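June 2020

Second session on the tower clock movement. The going train is out and on the bench at Kirside, and the strike train stays in its frame until I have the release lever sorted.

Rate before teardown was losing 2 minutes a day. Garnet Thibodeau kept the log through the winter and the loss was steady from December on, so I don't believe it is temperature. A temperature error would have wandered with the season. Steady loss plus falling pendulum arc says friction in the train, or less force getting through to the escapement.

Findings so far:

- Center arbor, rear pivot: scored, with a visible ridge. Needs turning down and burnishing, then a new bushing to match.
- Third arbor: pivots fair. Front hole worn oval toward the barrel side.
- Escape arbor: pivots good. Old oil gone to varnish.
- Pallets: 2 wear grooves, one on each face, deep enough to catch a fingernail. Either stone them out and close the depth, or shift the pallets along the arbor so the teeth land on fresh steel. Shifting is reversible, so try that first.
- Great wheel: teeth sound. Dirt packed in the roots, brushed out dry before any solvent.

The Leitner manual gives a side shake figure for the pivots but doesn't say whether it was measured oiled or clean. I am going with clean. Fabian Zaugg thinks the figure is too tight for a movement in an unheated tower and would open it up a little. He has worked on the one at Istthorpe, which has run well on looser holes, but that movement is lighter and drives a single dial. Ours drives dials on opposite walls. I'll keep to the book on the center arbor and decide on the third after a trial assembly.

Bushing stock came from Butport. The bronze cuts cleanly. I reamed a test hole and broached it from the inside face, 5 light passes, checking the fit after each one. The last pass was one too many. The test piece is scrap, but I have the feel of the broach now.
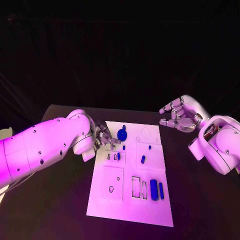

Depthing next. I want the center wheel and third pinion run together with the new bushing blank in place before anything is pressed home. If the worn hole is recut on its present center, the depth stays shallow and the clock will go on losing arc. The original center has to be found from the unworn side of the hole.

Still to do: hand nut for the south dial, new suspension spring, weight line. The line is some 60 feet and has broken strands near the barrel end. Order wire before closing up the case. Ask Garnet where the old crank key went.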